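We use cookies to remember your settings and to see which pages people visit. Accept all | Manage choices

Why do my sand molds leave little pinholes in aluminum?

Hi everyone, I've been pouring aluminum in my garage since April and I have loved nearly every minute of it, but there is one thing I can't get past. I'm making a set of pulley blanks for an old Wandska drill press, and when I turn the face down on the lathe I find tiny round holes just under the skin. The outside looks lovely until then! I use green sand that I mixed myself, a small propane furnace, and mostly scrap from cast parts (no soda cans, I learned that one early). I pour at 725 C by my probe. My last 4 blanks all had the holes, and they are worse in the thick hub than out at the rim. Is it the sand, the metal, or me?
- Khải Âu

Welcome, and what a nice project to start with. From what you describe I'd put my money on hydrogen. Molten aluminum picks it up from any moisture it meets, and then it can't hold on to it as it freezes, so you get small round bubbles, and they gather in the parts that freeze last. Your thick hub fits that very well.

Your pouring temperature sounds fine to me, but how hot does the melt get before that? I used to let mine climb toward 900 C while I fussed with the flask, and my castings looked like sponge cake inside. Have the mold closed and waiting before the metal is ready. Preheat your scrap on top of the furnace, and your skimmer and plunger too - never put a cold or damp tool in the pot, that is dangerous as well as bad for the casting. I degas with tablets from Drollov, following the sheet that comes with them, outdoors and well upwind of the fumes.

Then look at the sand. Squeeze a handful and break it in two. It should snap cleanly and leave hardly any damp on your palm. Mine was far too wet for my whole first year, bless me, and a good riser over the hub would have helped me too.
- Hermenegildo Salinas

had the same thing, bought new sand, went away. might be your sand

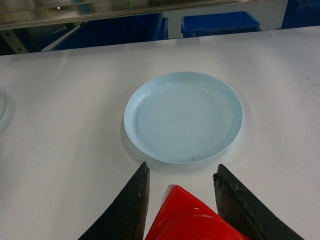 Can I remelt the bad blanks or is that metal ruined?

Go ahead and remelt them, the metal is perfectly good. Clean off any sand that is stuck on, warm the pieces until they're bone dry, and add them to the pot slowly. Skim the dross, degas once, and pour as soon as you reach temperature.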